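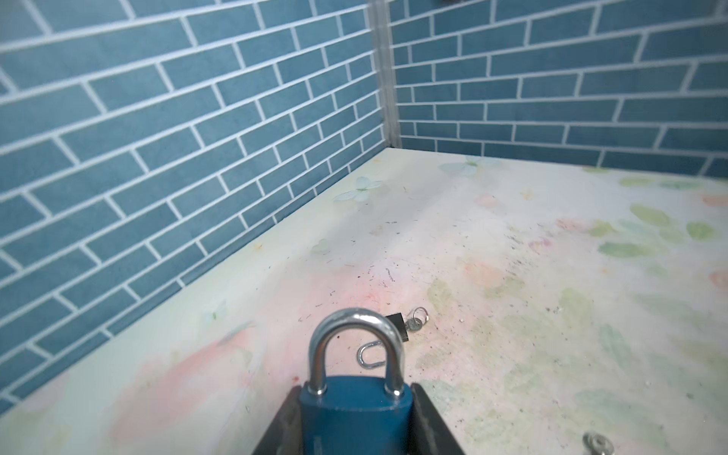 Figure 1. A padlock with its shackle upright, and a small key on a split ring behind it.

2.3 Binding of the ligand and the role of receptor variants

The classical picture of receptor binding compares the receptor to a lock and the ligand to a key (Figure 1). This comparison is still useful for teaching, but it does not explain why two patients who carry the same receptor can respond to the same dose in a different way. In the present section we consider the variants of the opioid receptor gene that were typed in the Hanalden cohort, and we describe how they were grouped for the analysis.

The cohort consists of adults who received pain treatment after planned knee surgery. From each participant a saliva sample was taken before the operation. DNA was extracted with the standard procedure of our laboratory and typed with the Prelliris panel, version 2. The panel covers 24 positions in the gene and in its neighboring regions. For 5 of these positions the rare form was not found in any participant, and they were therefore left out of the further steps.

The remaining positions were sorted by their place in the gene. Variants which change the protein itself were kept separate from variants in the regulatory regions, as the two kinds can be expected to act by different ways. The first kind may alter how strongly the ligand is held. The second kind may alter only how many receptors the cell produces. In an earlier report from the Perport group both kinds were put together in one score, and we believe that this makes the result difficult to read.

Carriers of at least one rare form in a coding position asked for additional pain medication more often during the first night. Nearly 27 percent of them needed a second dose before the morning. The difference to the non-carriers became smaller when body weight and age were taken into account, but it did not disappear. For the regulatory variants we observed no clear pattern.

It must be noted that liver enzymes also differ between persons, and that a fast breakdown of the drug can look the same as a weak binding. We did not measure drug levels in blood. The enzyme genes were typed in a part of the cohort only, using the method of Kaushik, and these data are reported separately in Section 2.4.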